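Week 3 notes – thread and needle tracking, and what the planner does with it

Same pad as the Plilska exercise. Bring your own log from last time, we wont have time to re-record.

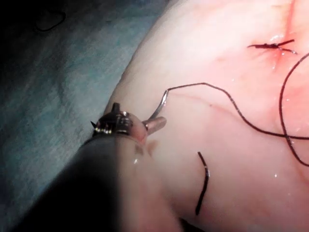 *Fig 1. Suture pad, one knot done, needle near the jaw tip. Keep this open while reading part 2.*

## 1. Where this sits

Pipeline again, quickly:

- image in
- segmentation (tool / needle / thread / everything else)
- needle pose, thread path
- planner picks next waypoint
- controller tracks it
- back to the top

Last week was the controller. Today is steps two to four. The Palholm code does all three in one process, which is fine for learning, bad for anything else. Will split them in week 5 if time.

## 2. Perception – why Fig 1 is awkward

**Needle.** Thin, curved, shiny. Bright highlight along it saturates and the mask breaks into bits. Don't try to fix the mask. Fit an arc to the bits – we know the radius from the needle model, so only pose is free. The metal wrist has highlights as well, so throw away bits that land on the tool mask before fitting. Order matters!

**Thread.** Dark on pale, so thresholding looks like it works. It does until:

- two strands cross (right of centre in the figure). Naive skeleton gives a junction with four branches and the tracer takes whichever it meets first
- thread leaves the picture. The sagging strand goes out at the right edge, the loop does too. No end point there, so mark it OPEN, not END
- short loose piece, lower centre. Reads as thread, joined to nothing. If your tracer bridges gaps it will happily connect this to the needle strand

Crossing rule: carry straight on, smallest change in direction wins. Good enough for most crossings, poor for very shallow ones. Which strand is on top – leave as unknown. One camera, don't guess.

**Droplets.** Small bright spots on a moist surface, a few of them on the thread itself. They cut the mask into pieces. Close gaps along the thread direction only. A round kernel will merge the knot tails into the knot and then you've lost them.

**Knot.** Detector wants a tight dark cluster plus two short tails. Tails are the useful bit, they tell you it's been cut. No tails found = treat as unfinished and ask the operator.

Red line vs thread: the faint line across the pad is NOT thread. Colour handles it, but check under shadow, the red goes nearly grey there.

## 3. Tracker settings

Defaults in the Dzene config file:

| setting | value | note |
|---|---|---|
| max points per strand | 800 | more is just slow |
| min component, px | 219 | below this = drop it |
| arc fit iterations | 300 | stop early if stable |
| frames before "lost" | 3 | don't raise this |

The 219 is from tuning on the old pad set, no theory behind it. Set it too high and bits of strand go along with the rubbish.

## 4. Planning with thread in the way

Planner state = needle pose + list of strands, each with a flag at both ends (HELD / END / OPEN / UNKNOWN).

Cost of a move, in the order they get added:

1. distance to goal pose
2. tool path passes over a strand
3. tool path passes through a closed loop – heavy penalty
4. pulls on an OPEN strand (we dont know how much slack there is)

A loop that runs out at the picture edge counts as closed. Cautious, sometimes silly, the planner goes the long way round. Leave it for now.

Shaft counts too. People check the tip for collisions and forget the shaft, which covers a large part of the lower left in Fig 1 and hides whatever is under it. Hidden area = UNKNOWN, not free. Oltard viewer draws it in grey.

## 5. To do before the lab

- run the tracer on your own log, save the strand list
- find one crossing it gets wrong, write down the angle
- swap round kernel for the directional one, rerun, compare strand counts
- read the cost function file, top half only

Hand in the strand lists as plain text. Screenshots of the viewer are fine as extras but they can't be marked on their own.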